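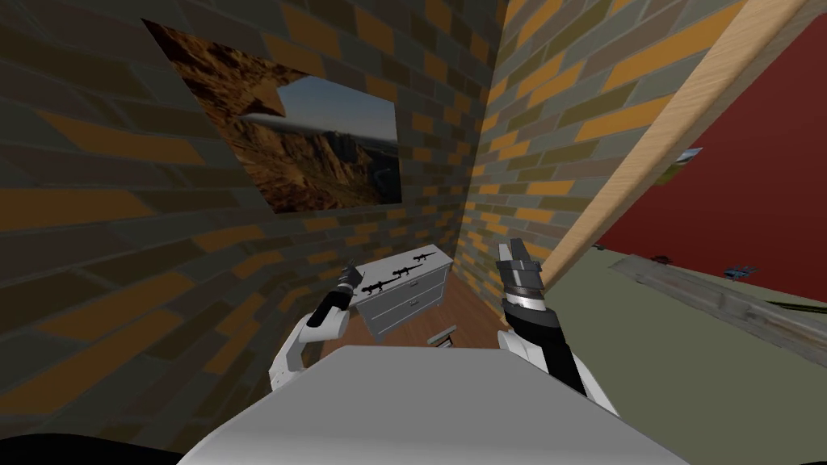
Review: Penulum Home Scenes, one-year license

We bought this in March, after putting off a second robot for the third time. Our group is small, and the real choice was between another used two-arm machine and a simulation package that would let us try tasks before paying for hardware. Penulum sells its home scenes by the seat. One seat for a year came to $590, and we added the Carkness furniture pack for another $15 a month.

For the money you get a set of rooms and a two-arm robot model with grippers. The rooms are busier than I expected. The one we use most has brick on two walls, a landscape picture hung on one of them, and a white two-drawer chest set into the corner, with black lizards on its top. The floor changes from reddish-brown planks to grey-green farther over, where there is an old plank lying about. Our vision person was glad of the odd colors and patterns. If you want plain showroom rooms, look at the Sarkis catalog, which costs more and has fewer of them.

The drawers were the reason we paid. We wanted to know if our planned arm length would work for a low chest in a tight corner, with one arm to each side of it. In our runs the shorter arm option had to bring the base in too close, and the body then hid the floor right in front of it. We changed the purchase request to the longer arms before it went out. A wrong order would have cost us $3000 in exchange fees, going by the quote we had.

Setup took one afternoon. The manual is thin on drawer friction, and the default values are too low – everything slides as if it were oiled. We measured a real drawer with a luggage scale and typed in our own numbers. Support answered by email in two days and was polite, but sent us back to the same manual page.

Budget for the computer too. The listed minimum will open a room, but it stutters once both arms are moving. We spent $1000 on a better graphics card, and that should be on the same line of your request as the license. Pärn, the reseller we used, doesn't mention it on the quote.

Good: price, variety of rooms, arm lengths easy to swap.
Bad: friction defaults, thin manual, seat is tied to one machine, and moving it takes a support request.

We will renew for another year and drop the Carkness pack, as we only used two pieces from it. Four stars out of five.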